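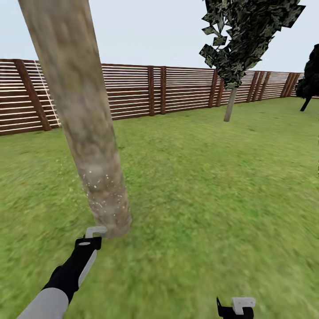
# Call for participants: garden soil moisture survey, second season

Andberg is recruiting households for a second season of soil moisture measurement in domestic lawns. The first season ran with 264 gardens, mostly on clay. For the second we want more sites on sand and chalk, and more lawns with at least one mature tree.

## What taking part involves

Each household receives a Gudeta probe, a printed grid and a log sheet. Readings are taken at nine fixed points, once a fortnight, from April to the end of September. A full set takes about 20 minutes.

- Insert the probe vertically to the second mark. Do not force it -- if it meets a root or stone, move one hand's width and note the change.
- Take readings before 10 am.
- Record any watering in the previous two days, including sprinklers left on timers.
- Mowing height should be noted but need not be altered.

Where a tree stands in the lawn, three of the points are set along a line running out from the trunk. Species is recorded if known.

## Who can apply

Applicants must be 18 or over and have use of a lawn of at least 40 square metres. Tenants need written permission from the landlord. Artificial turf, and lawns relaid within the past year, are excluded. No gardening knowledge is required.

## Payment and data

Participants who return a complete log are paid £444 in October. Incomplete logs are paid pro rata, down to a minimum of six sets. Postcodes are shortened before analysis and addresses are not published.

## How to apply

Request a form from Dilani Cassim at the Andberg survey desk, quoting reference 800. Please state soil type if known, approximate lawn area, and the number of trees. Questions about the probe itself go to Cyril Stockdale.

Forms received after the end of February will be held for the following season.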